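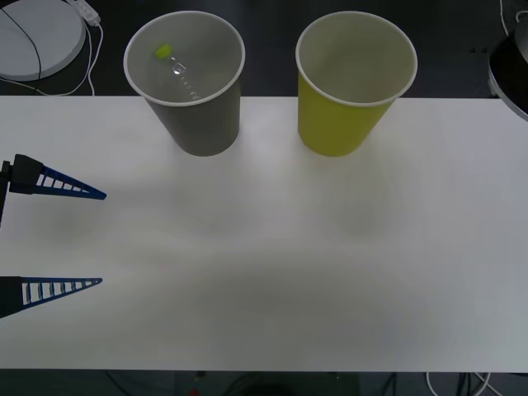
Fewer cups, fewer collections: the Girnbridge offices one year on

Deltton, which manages the shared offices at Girnbridge, withdrew individual desk bins from the building last March. The facilities manager spoke to us about how tenants have taken to the change.

"The first weeks were difficult," the manager said. "People had kept a bin by their feet for years, and we were asking them to walk to the end of the corridor. We received 337 written comments, and nearly a third of them concerned the distance."

The company responded by adding 3 sorting points on the upper floors. General waste is now collected twice a week, and paper cups are kept apart from other paper so that the contractor, Prirko, can send them to a mill able to separate the lining.

"Most tenants assumed that a paper cup went in with the newspapers," the manager explained. "It was a fair assumption, and our old labels did little to correct it."

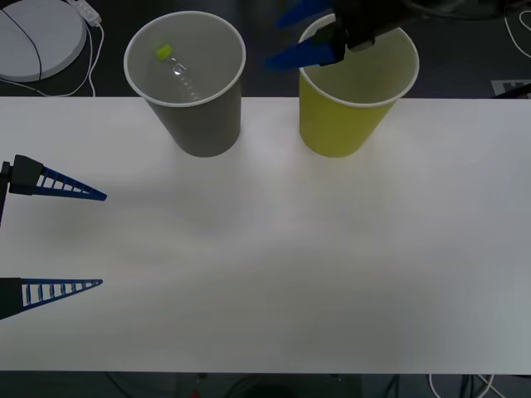 New labels were drawn up with the help of Pramanik, the design practice on the ground floor, and tested in the canteen before being put up elsewhere. The wording was shortened after staff reported that they did not stop to read it.

Asked whether charges to tenants would fall, the manager was cautious. "The contract with Prirko has 2 years left to run. We shall review the service charge when it is renewed, and tenants will be consulted before any figure is set."

Deltton expects to extend the arrangement to the loading bay and the visitors' reception. Tenants who require a larger container for office moves should apply to the facilities desk in writing.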